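Home | Food & Drink | House | Garden | Competitions | Subscribe

The quiet pleasure of a well-laid tray

122 shares | 18 comments

18 May 2026

My grandmother kept three trays behind the bread bin, upright, like records in a rack, and you could tell what sort of afternoon it was going to be by which one she pulled out. The big one meant visitors. The one with the cracked handle meant soup in bed, and possibly the doctor. The little round one was for her alone, a cup and two biscuits, carried out to the back step whenever the sun came round the side of the house, and woe betide anybody who followed her out there before she had finished.

I have been thinking about those trays a good deal since November, when we moved to Lestlow and I found myself with a kitchen at one end of the house and the only warm room at the other. There are eleven paces of cold tiled passage in between (I had plenty of chances to measure it, going back for the milk). In the old flat I could reach the kettle from the sofa, more or less, and a tray would have been an affectation. In this house it has turned into the most useful thing I own, and I have become, I am afraid, rather a bore on the subject.

A good tray wants a lip, to begin with. It needn't be tall, and a tall one only gets in the way when you are lifting things off, but there should be enough of an edge to stop a teaspoon sliding away when you turn a corner with your elbow on the door handle. It ought to have some colour to it as well. Brown trays are all very well, and I have nothing against a nice bit of wicker, but put a plain white plate on a red tray and the plate suddenly looks as though somebody has thought about it. I bought mine at the Junberg sale, a dreadful scrum in a draughty hall with 800 lots of other people's china, and I would have gone home with a good deal more if I had brought a bigger bag.

Then there is the business of what goes with what. For years I believed in sets. We were given one when we married, the Grandis service, all gold rim and no room in the saucers, and it has spent most of its life in a cupboard being saved for best. The shop was asking 2999 for the full twelve places at the time, and I remember feeling quite faint about it, and fainter still when I dropped the gravy boat that first Christmas. These days I would sooner have a handful of odd pieces that get on well together. Pale green is very obliging that way. It sits happily next to white, it cools down a strong yellow, and it flatters almost anything you bake, even a scone that has caught a bit on the bottom.

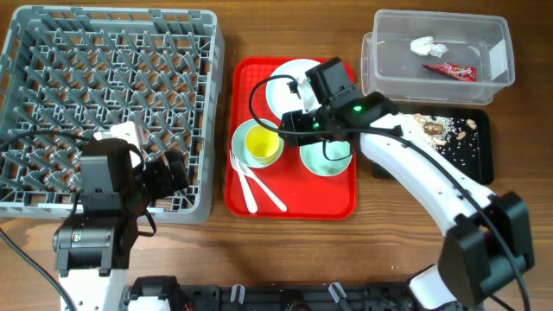 Yellow cup, mint-green saucer, red tray: colours for a grey afternoon.

If you are laying a tray for one person, think about where the hands will go. I like the cup a little to the left and the plate towards the back, with the fork and spoon lying together in the front corner, slantwise, so that they can be picked up without any fishing about. My sister lays hers out like a place setting at a wedding, everything squared up and pointing north, and we have had words about it. A second saucer is never wasted, I find. It takes the teabag, or the cherry stones, or the half of the biscuit you are keeping for later, and if none of those turn up it still looks friendly.

And so to the part of the feature I have been putting off, which is the washing-up.

I used to think a dish rack was a dish rack. I had a wire one that rusted at the feet and left little orange commas all over the draining board, and I put up with it for years out of what I can only call loyalty. What cured me was a weekend at a friend's cottage, where there was a big square plastic one with pegs set at an angle and a base like garden trellis. Everything stood up in it! Plates leaned back nicely, cups didn't topple, and I came home and threw the wire one out before I had taken off my coat. Grey is a sensible colour for a rack, if you are choosing. White ones show every drip of tea, and the cheerful colours fight with your crockery.

The other discovery was that the rack can come to the table. Ours is a wooden one, a warm brown thing we found at Brandes, the salvage place out past the level crossing, and it is broad enough to have the rack at the left-hand end and the tray next to it with room for the newspaper besides. On a lazy evening I sit down and do the whole lot from my chair, with a tea towel on my knee and the wireless on, moving things across from one to the other and back again. A cup comes out of the rack and goes on its saucer, the saucer goes on the tray, and there is tomorrow's breakfast half laid already. It takes hardly any time, and it saves me standing in that freezing kitchen at seven in the morning trying to remember where I put the spoons.

Do wipe the tray itself, by the way, underneath as well as on top. Mine gets a warm cloth and a bit of soap every evening, then a dry one round the inside of the lip where the crumbs collect, and it is propped up behind the bread bin overnight with the other two. Yes, I have three now. The little round one came last month from a church fair, and as soon as the weather settles I mean to take it out to the back step.

Share this | Save for later | 1345 reads

More in House: Linen cupboards | Small larders | Letters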